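Skikton bench notebook, suturing practice
April 13, 2026

Tissue day. The pads had been in the cold room under damp towels since last night, which is one night longer than the label on the tub recommends and about four nights shorter than what we got away with in the winter. Interrupted stitches only. Cut the incisions, close the incisions, write down what went wrong, wash everything twice.

Thread: the black Tanui, because the blue is finished and I forgot to reorder it. Consider this the reorder note. It will have to be copied somewhere that somebody reads. 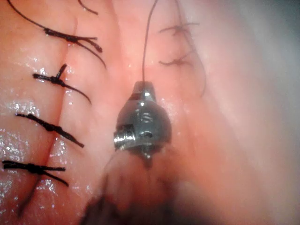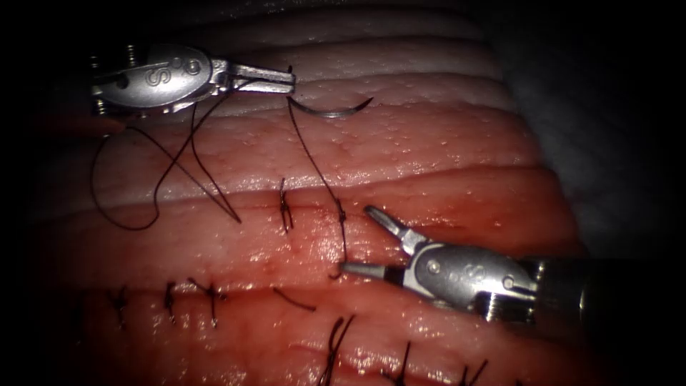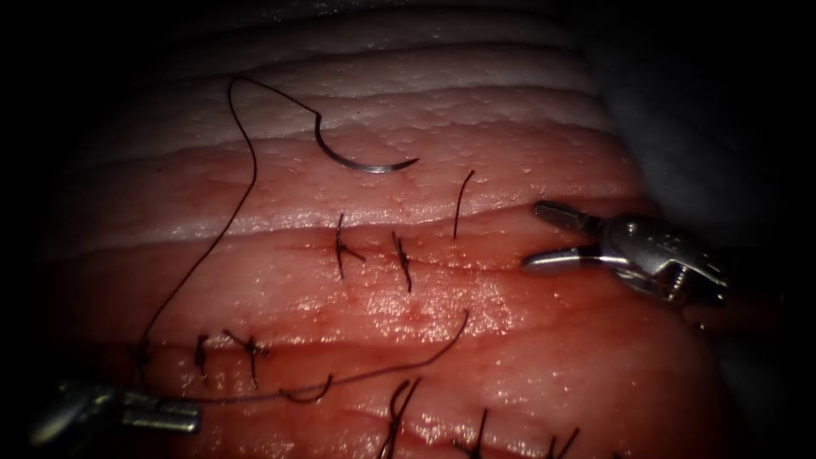 On spacing. We aim for even and get something like even. The first stitch on a seam always goes in slowly and with great ceremony, the second goes in next to where you wanted it, and from there on you are spacing off the second one and pretending that was the plan. I tried marking the bites ahead of time with a pen. The ink ran on the wet surface and I had a purple smear and no marks. The Galov marker claims to write on anything damp. Galov has never met this tissue.

On tails. Mine are too long. I know they are too long. I leave them long so that I can find them again, and then the next loop catches on them and I lose a minute persuading it off. Old rule from the wall sheet was to trim both tails before starting the next throw, and I had quietly stopped doing it. Starting it again. If you look over later seams in this book and see whiskers, feel free to write something rude in the margin.

On slack. Most of the trouble is slack. A fresh length of thread is far more thread than anyone needs for one stitch, and the spare goes wherever it likes, usually across the place you are about to work, and usually in a loop with opinions. Things tried:

Shorter lengths. Better, but you run out in the middle of a knot and say a word.

Parking the spare off to the far left before each bite. Works if you remember. I remember on the first stitch.

Wetting the thread first. It lies flatter and then sticks to the surface, so you trade a tangle for a peel. No clear winner.

Pulling through more slowly. Annoyingly, this is the one that helps. It is also what the training sheet says in its first line.

On the needle. Put it down where you can see it, on the pale part, and never on the dark part where it goes invisible the moment you look away. It should go down with the curve the way you want to pick it up again. I put it down backward and then spent longer turning it over than the whole stitch took. The small Skerkov needles are worse for this than the old ones, being lighter and inclined to skate. I still prefer them going through, since they don't drag.

On tissue. The upper, paler layer is tougher than the stuff beneath and it fools the hand. You push as if for leather and then arrive in pudding. Two bites tore out at the edge on the first pad because I took them too close to the seam. Taking them a little farther out held fine, though the edges then wanted to roll under if I pulled the knot down hard. Snug is enough. The seam should meet. It does not need to be strangled.

Also, the surface dries faster than I thought under the lamp. It goes tacky, thread starts to catch, and every fault gets blamed on the thread. Spray bottle is now on the left side of the bench, full, labeled in large letters as WATER after the business with the lens cleaner.

Counts for the supply sheet: 30 needles left in the drawer. The box says otherwise. Trust the drawer. The pad from tub 612 cut cleanly and held a stitch well. Tub 569 was mushy along one side and I would not use the rest of it for anything that needs to be compared with anything.

Cleanup took over 2 hours, mostly because I let the tray sit while I wrote the first half of this. Do not let the tray sit. The sink strainer caught a fine collection of thread ends and one knot that I'm fairly proud of, now in the sharps bin with everything else because I could not be sure what was in the clump.

For next time:

Cut lengths beforehand and lay them out in a row on the damp cloth.

Trim tails as you go. Both tails.

Lamp up one notch higher, or off between seams.

Try a continuous stitch on one incision, if only to have a new set of complaints.

Order blue thread. Order towels too, as the last good one went out with the tissue.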